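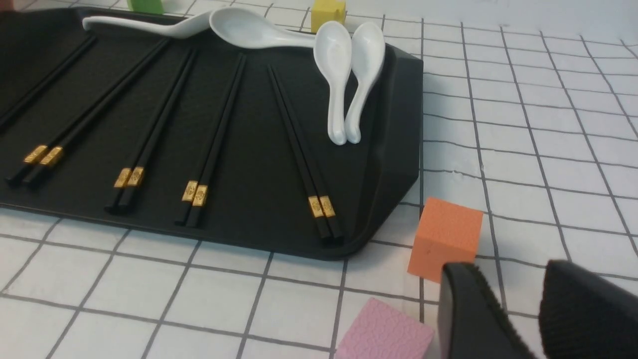

Palillos negros con detalle dorado, sobre bandeja.

SE BUSCA PERSONAL DE SALA Y COCINA - CIRKOMURA

Publicado: 28 de septiembre de 2020

Abrimos en octubre y nos falta gente. Vamos directos al grano porque hay prisa.

Cirkomura es un restaurante pequeño de cocina japonesa de diario: caldos, arroces, encurtidos, parrilla. Nada de bufé. 40 plazas dentro y una terraza que de momento queda cerrada hasta que llegue el permiso. Carta corta, cambia cada dos semanas. Somos del mismo grupo que la taberna Drullham, quien haya pasado por allí ya sabe cómo trabajamos (y a qué volumen se pone la música).

Puestos abiertos

Ayudante de cocina, jornada completa. Cortar, limpiar, arroz, caldos. Hay que saber manejar un cuchillo. No hace falta haber hecho cocina japonesa, eso se enseña, pero sí haber pasado por una cocina con servicio fuerte. Turno partido de martes a sábado.

Camarero o camarera de sala, dos puestos, jornada completa. Experiencia minima de un año. Inglés para defenderse en mesa. Se valora saber algo de sake y té, y si no, ganas de estudiarse la carta de bebidas, que tiene 70 referencias y los clientes preguntan.

Refuerzo de fin de semana, sala. Viernes noche, sábado y domingo mediodía. Ideal estudiantes. Sin experiencia también, si se viene con energía.

Office / friegaplatos, media jornada, noches. Entrada a las siete de la tarde. Mucha vajilla de cerámica hecha a mano en el taller Ulura, así que cuidado y cero prisas con eso (con lo demás, sí).

Lo que ofrecemos

Contrato desde el primer día, también la semana de formación. Pagada, por supuesto.
Sueldo según convenio, más las propinas, que se reparten a partes iguales entre sala y cocina cada semana.
Dos días libres seguidos. Domingo noche y lunes cerrado siempre.
Comida de personal antes del servicio, sentados y con tiempo.
Uniforme: delantal y camisa los ponemos nosotros. Pantalón oscuro y calzado antideslizante, cada cual el suyo.
Mascarillas y gel a cargo de la casa.

Lo que pedimos

Papeles en regla y carné de manipulador de alimentos, o sacarlo antes de abrir.
Puntualidad. De verdad.
Disponibilidad para incorporarse ya.
Vivir cerca o tener forma de volver a casa de noche, el último autobús pasa antes de que cerremos.
Trato normal con los compañeros. Aquí no se grita.

Montaje y estilo de servicio

Mesa sencilla, platos al centro, todo para compartir. La formación de sala la lleva Gráinne Mac Suibhne, jefa de sala, nueve años en esto. Los primeros días se dedican a carta, alérgenos, comandas y montaje; después, dos servicios de prueba con amigos y familia antes de abrir al público. Los de cocina van aparte con el jefe de cocina, horario de mañana.

Cómo apuntarse

Currículum en mano en el local, de 11 a 13 h, o por el formulario de esta misma página. Poner en el asunto el puesto y la disponibilidad. Foto no hace falta. Carta de presentación tampoco, con tres lineas contando dónde has trabajado y por qué lo dejaste nos vale.

Las entrevistas son cortas y en el local, de uno en uno y con mascarilla. Si encajas, te llamamos para una prueba de medio turno, pagada. Contestamos a todo el mundo, aunque sea para decir que no, puede que tardemos unos días.

Quien ya mandó los datos a través de la gestoría Ó Conaill no tiene que repetirlo, los tenemos.

Por favor no llamar a Drullham para preguntar por esto. Están en servicio y no llevan la selección.

El puesto de barra que anunciamos la otra vez ya está cubierto. Gracias a quienes escribisteis.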